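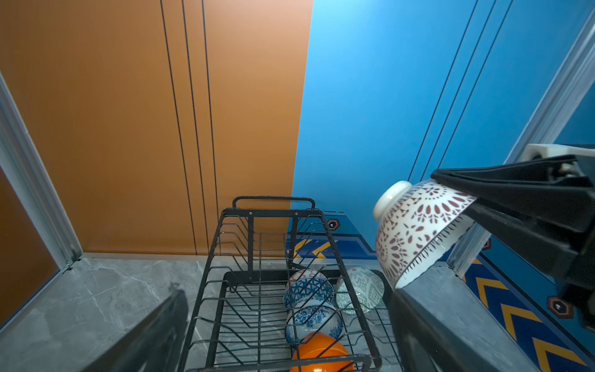

Chapter 3
Pots for the Table

In this chapter you will read about:
how clay becomes pottery
why glaze matters
how patterns were put on cheap tableware
what broken dishes can tell us about the people who used them

Key words: earthenware, stoneware, porcelain, biscuit, glaze, foot ring, transfer, sherd

3.1 A household list

When the widow of a cloth dyer died in the town of Nadora in 1610, two neighbours went through her house and wrote down everything in it that could be sold. The list covers both sides of a single sheet. It gives a line each to the bed, the brass pan and the good coat. The kitchen pots are put together as "earthen vessels, old" and valued at less than the coat's buttons. At the bottom, in a different ink, is an entry for one painted dish, and its value is higher than that of all the other pots together.

Lists of this kind are called inventories. They were made for practical reasons, mostly to settle debts and divide property, and the people who wrote them were not interested in describing daily life. Even so, they are one of the best sources we have for what ordinary people owned. The historian Marisol Bermúdez has read 54 inventories from Nadora and the villages on the Prokach road. In the earlier ones, most people ate from wood or from plain brown pots. Painted dishes are rare, and where they do appear they are listed in the main room and not in the kitchen. In the later ones they are common, they are cheap, and the clerks no longer bother to say what colour they are.

This chapter is about that change. To follow it we need to know something about how pottery is made, and the next two sections deal with that. Readers who have already studied materials in Chapter 2 may find some of section 3.2 familiar.

3.2 Clay and heat

Clay is a very fine-grained material formed by the slow breakdown of rock. When it is damp it can be pressed into a shape, and it will hold that shape as it dries. Dried clay is still not pottery. If you put a dried clay cup in a bucket of water it will soften and fall apart.

Heat changes this. At around 600 degrees Celsius, the water that is held within the clay minerals themselves has mostly been driven off. After this the change cannot be undone, and the clay will not turn back to mud however long it is soaked. Most pottery is fired well above this point, and the final temperature has a large effect on the result.

Earthenware is fired at the lower end of the range. It stays porous, so liquid will soak into it unless it is coated. It is often red, brown or buff, depending on how much iron there is in the clay. It chips easily.

Stoneware is fired hotter. The particles begin to melt together and the body becomes dense and hard. A stoneware jar will hold water without any coating.

Porcelain is made from a white clay mixed with other minerals and fired hotter again. It is hard and white, and where it is thin, light will pass through it.

In everyday speech all three are called ceramics, or simply china. It can be difficult to tell them apart once they have been covered with glaze. A broken edge is much easier to judge than a whole dish, and for this reason museum staff are often glad to have a chipped one to look at.

3.3 Glaze and foot

Glaze is a thin layer of glass on the surface of a pot. It is put on as a powder mixed with water, either by dipping or by pouring, and melts when the pot is fired. In many workshops a pot was fired twice. The first firing produced a hard, unglazed piece known as biscuit. The second melted the glaze on to it.

Melted glaze is sticky. If a glazed bowl stands on a kiln shelf, it will be stuck there when it cools. Potters dealt with this in several ways. One was to wipe the glaze off the part that touched the shelf. Many bowls and plates stand on a low ring of clay, called the foot ring, and if you turn one over you may find that the very edge of the ring is bare and slightly rough. Another method was to rest the pot on small pointed supports, which left little marks in the glaze.

The underside of a dish is therefore worth looking at. It can show how the piece was shaped, how it stood in the kiln, and sometimes who made it. The Brornell pottery, which worked downriver from Nadora for four generations, pressed a small letter B inside the foot ring of its bowls. Its rival, Kamel, marked nothing at all, and its wares are known mainly from the waste heap behind the kilns.

3.4 Getting the pattern on

A painter working by hand could finish only so many dishes in a day, and had to be trained. At Brornell the painters were paid by the dozen, and the surviving wage book shows that borders cost less than flowers. Bands went round quickly if the dish was turned on a small wheel while the brush was held still. Flowers took longer.

Printing made patterns much cheaper. The design was cut into a metal plate, the plate was inked with ceramic colour, and the ink was taken up on thin paper. The paper was then laid on the dish and rubbed down. This is called a transfer. Look closely at a printed border and you can often find the place where the two ends of the strip meet. They seldom match exactly.

Local shopkeepers were quick to see the use of this. A letter to Brornell from a dealer on the Prokach road asks for "bowls as before, but with more on them, at the same price".

Before you read on

1. Find a bowl or plate at home. Is the foot ring glazed or bare?
2. If it has a pattern, does the pattern repeat? Can you find a join?
3. Why might a clerk stop recording the colour of painted dishes? Write two or three sentences, and keep them to compare with the evidence in section 3.5.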